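Re: [manip-list] Vitov results on soft items

Consuelo Cuevas wrote:
> The Vitov policy was trained on 312 hand-held gripper demos, no robot
> in the loop, and it gets knitwear right in 8 of 40 rollouts. The
> Cattaneo baseline got 5. I think that shows the method transfers.

I don't think it shows that. Three extra successes out of 40 could be luck, and I couldn't find the number of seeds anywhere in the write-up. Were both policies started from the same garment poses? Wide-angle views like these bend everything near the rim, and a sweater takes up a lot of the view. I'd want to see the baseline retrained on the same demos before anyone says "transfers."

Demo views, sweater in both:
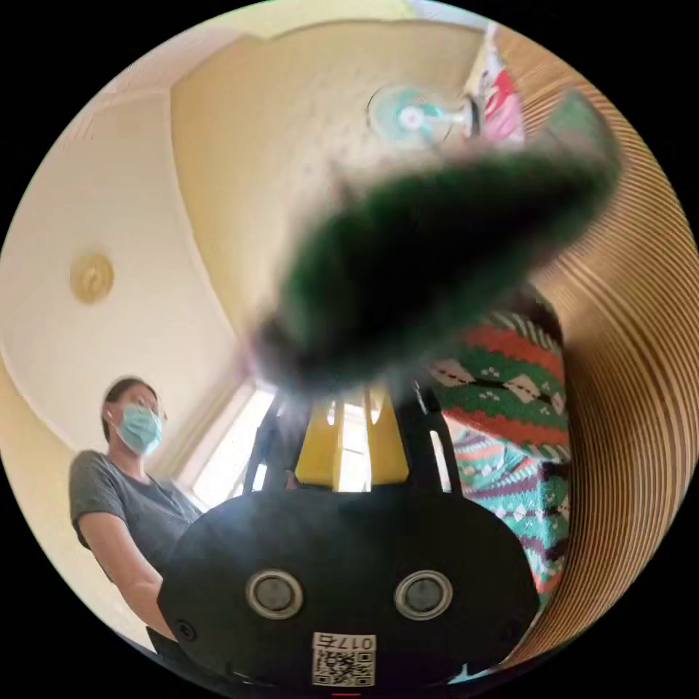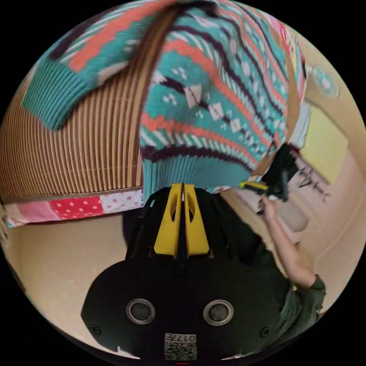
Consuelo replies that the start poses were matched by eye, one seed each, and that she can rerun both policies with three seeds if the list will agree on a success rule first.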